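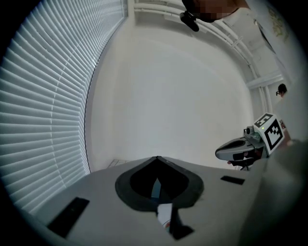

*The white blinds with daylight behind them, June.*

June, 11 in the morning, coffee still too hot to drink

I have decided the blinds deserve their own entry, seeing how much of this notebook is me grumbling about them in the margins of other entries. Anyone who has tried to match repair paper in this room after lunch will know why. You pick out a lovely warm tissue at the window, carry it two steps back to the table, and it has turned gray on you. I did it again yesterday with the Sudov atlas and ended up with a patch on the gutter that looked perfectly fine at nine and like a bandage by three. It's going to have to come off, and I'm not looking forward to it (wheat paste, thank goodness, so it will come off).

So this morning I left the atlas in its wrapper and gave the time to the blinds.

First job was dusting. I started with the soft brush from the vacuum and gave up on it quickly, since it only pushed the dust along to the far end of each slat and left it there in a little heap. The old cotton sock over the hand was much better. Esperanza swears by a barely damp sock and then a second one for drying, and I went along with it even though it meant sacrificing a good pair. Work from the top down, slats tilted almost shut, one hand underneath so they don't bend. Then tilt them over the other way and do it all again, which is the part where I usually discover I have somewhere else to be. I stayed with it this time. My shoulders would like that written down.

The cord was next. It has been fraying up near the head rail for as long as I've been at this bench, and Hendrik Xaba had left me a reel of the replacement from Huditz with a note saying 16 feet would do it "with enough over for mistakes." It did do it, and I used the mistakes. The trick, if you ever have to thread one of these, is to butt the new cord against the old one, wrap the join in the thinnest tape you can find and pull the two through together, slowly. I went too fast the first time and lost the join inside the rail. Twenty minutes with a bent wire and some language. Second try went through like butter.

While the ladder was up I measured the drop for the new liner, and the width too. The width is 31 inches inside the recess. Please believe this number and not the one on the inside cover, which is mine as well, and which I must have taken from the outside of the trim. I've crossed it out.

Now, light. I put the meter flat on the sorting table, where the paper really gets chosen, and fiddled with the tilt until I was happy. With the slats just past level, inner edges up a touch, I got 800 lux on the table, nice and even from one end to the other, and no stripes on the paper. Stripes are the thing I mind most! With the slats flat level I had a brighter reading near the window but bands all across the tissue samples, and you simply can't compare two creams when one of them has a shadow lying over it. Closed all the way was gentle and pretty and no use to anybody.

I've put a small pencil mark on the wand for the setting I liked. If you need it different for your own work, of course move it, only please turn it back to the mark when you pack up.

2:40 pm

Came back after lunch to check whether the morning setting holds. Mostly yes. The reading had slipped a bit and the color had gone warmer, as you'd expect, but the light was still even and I could tell the Fukuda tissue from the Zollico one without walking over to the window, which I couldn't have said last week. Esperanza Gallagher tried it blind (no pun meant, though she made one) and sorted the whole sample tray correctly apart from the two lightest creams. She thinks those two came out of the same batch anyway and that somebody mislabeled the sleeve. That might have been me. I'll look at the receipts.

She also asked why we don't take the blinds down and hang a plain white shade. I go back and forth. A shade would be kinder to the paper and a great deal easier to dust, but I like being able to open things up on a dull day and I'm fond of the way the light comes in between the slats early on. Leaving it for now.

Still to do:

- Liner: order to the 31 inch width, ask Hendrik if Huditz will cut it
- Tie off the cord properly, that knot is a temporary one
- Repeat the meter reading on a cloudy day, same spot on the table
- Check the sleeve labels on the two light creams
- Lift the patch on the Sudov atlas, morning only, and choose the new tissue at the table

Leftover cord is in the drawer with the bone folders. The socks are in the trash.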